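Thu 20 August
Posted by the author of Bultdale Notes

I've read the Hutchins paper twice now and I still don't buy the headline. The claim is that 832 demonstrations, filmed only from the wrist, teach an arm to pick out one cup from a cluster as well as a fixed overhead camera does. They tested on 30 layouts. Thirty! You can get a lovely percentage out of that if the layouts are kind.

Cups packed nearly rim to rim are where I'd expect trouble. The white tops blow out under a bright light, the picture smears a bit when the arm moves, and the little blue marks are about all that's left to go on.
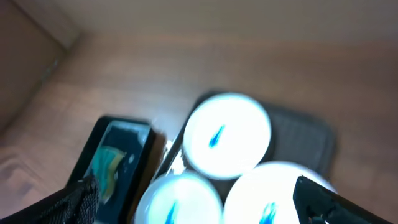

What would change my mind

Test in a second room, for starters. The Fledbridge group did that in March with 1,846 demos and their score dropped by up to 11 points – they printed it, too, good on them. Hutchins reports one table and one lamp. I'd also like the failures sorted by type, because a missed grasp and a wrong cup are different problems. Until then I'm filing it under maybe.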